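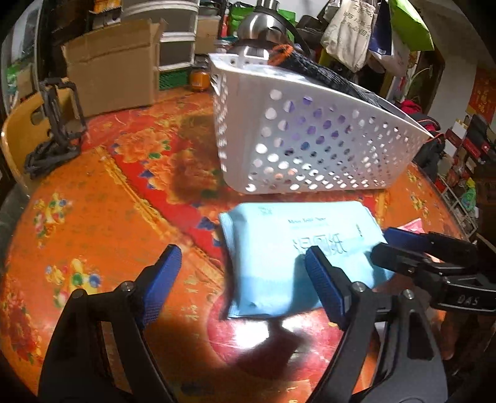 Light blue pack on the flowered tablecloth, white basket and kettle behind.

Skolis Tabletops

Skolis is a set of 900 pictures of household tables in everyday use, put together by Ravindran Rao. I love a busy table - wipes, baskets, kettles, a chain lock in a heap - and there is so much to look at once you start!

What's inside
148 tables, with plain-text notes on the things on each one and whatever stands close by (chairs, crates, drawer units). Patterned cloths have their own tag, and the bright floral ones are my favourites.

Known gaps
Glare on glossy cloths can hide small items. Printed text is noted only where it can be read. The Nerkach folder still has 40 pictures without notes - help is very welcome.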